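Old cables and power strips find second life in Zollgate

Residents of Zollgate can now bring their old chargers, power strips and small switches to the former reading room in Bastos Street, where a sorting table has been open since March. The service is free of charge and it is run by Prana, a small repair association which until now was mostly known for its bicycle evenings.

In the first season the association received 517 items. Most of them came from kitchen drawers, from cellars and from offices that were moving to another building. Many people do not know where to put such things. They are too small for a trip to the recycling yard in Stekedton, which is 24 kilometres away, and they should not go in the household bin.

"We started with two boxes by the door and they were full before lunch," said Hadiza Adeleke, who coordinates the sorting. "Then we understood that we need a proper table and a proper order."

The order is quite simple. The items are laid out on brown paper, so that small parts do not roll away and the table stays clean. Power strips are looked at first, as they can be dangerous when the housing has a crack or the cord is damaged near the plug. After this come the phone chargers with their cables, and at the end the switches and switch boxes, for which it is often difficult to find a new owner. 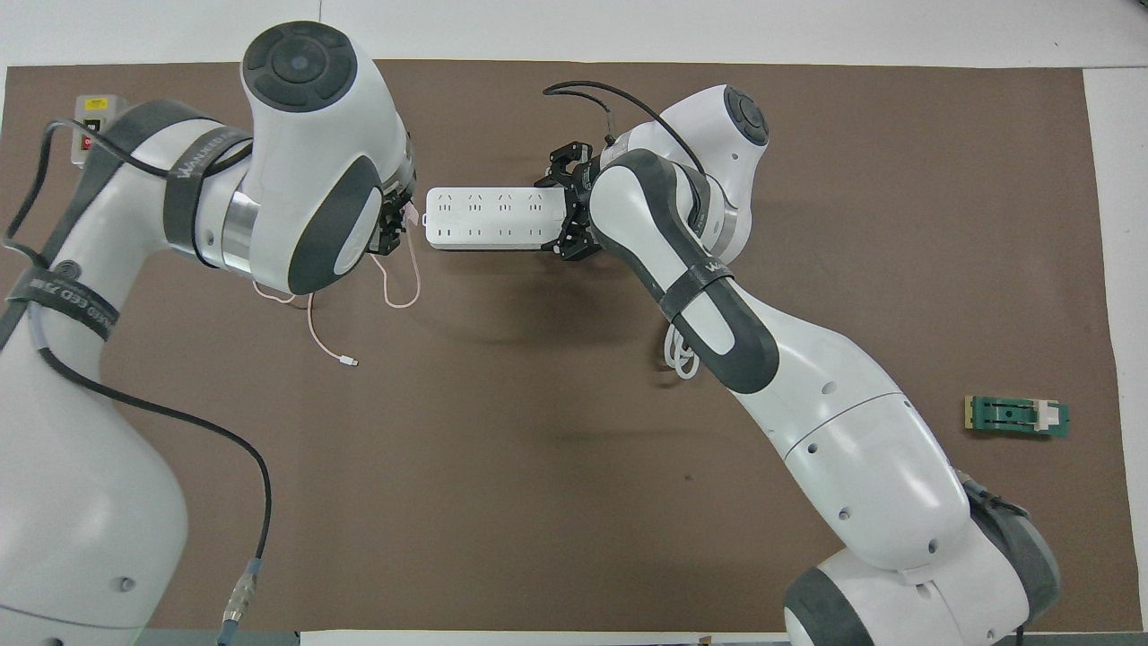

A white power strip on the brown mat. 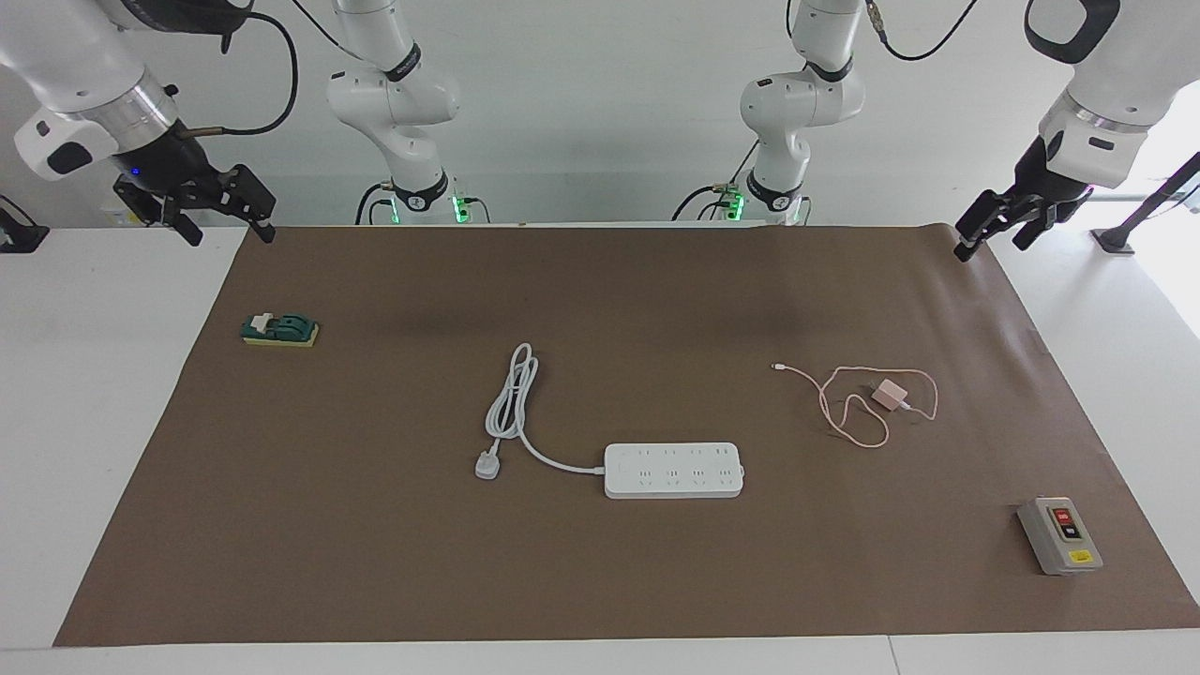
Everaldo Andrade would like the association to be more strict. In his opinion a power strip of unknown age should not be given to another household at all, even when it looks clean and passes the test, and he has written this to Prana in a letter. He proposes that such strips are used only for spare parts, and that the people who bring them receive advice on what to buy instead.

The association answered that it understands the worry. Every strip which goes out again is tested by an electrician, it gets a sticker with the month of the test, and it is not given to anybody who wants to connect a heater to it. Strips without a readable label for the maximum load are not given out. According to the association, over half of the strips received in the first season went directly to recycling, and it expects a similar result in the next one.

With chargers the situation is better. Cables of the common types find a new owner quickly, mainly among pupils and older people who have lost the one that came with the phone. A charger with its own fixed cable must wait longer, as somebody has to come with the right phone. Prana keeps these chargers for 4 months in a drawer with the type of plug written on the front.

For the switches there is now an agreement with the technical school in Stekedton. The pupils use them in their first lessons on simple circuits, and they return the broken ones for recycling. The school has also asked for coloured push buttons, if someone has these at home.

Visitors are asked to follow a few small rules. Cords should be coiled and not knotted, and batteries must be taken out before the visit. Items with burn marks should be put in a separate bag and shown at the door. Computers, screens and kitchen machines are not accepted, and also lamps with glass tubes have to be brought to the yard.

The sorting table is open in the afternoon from 2 o'clock until the library next door closes. People who cannot come at this time may leave a closed bag at the library desk, with a note saying what is inside and if it was still working when it was last used.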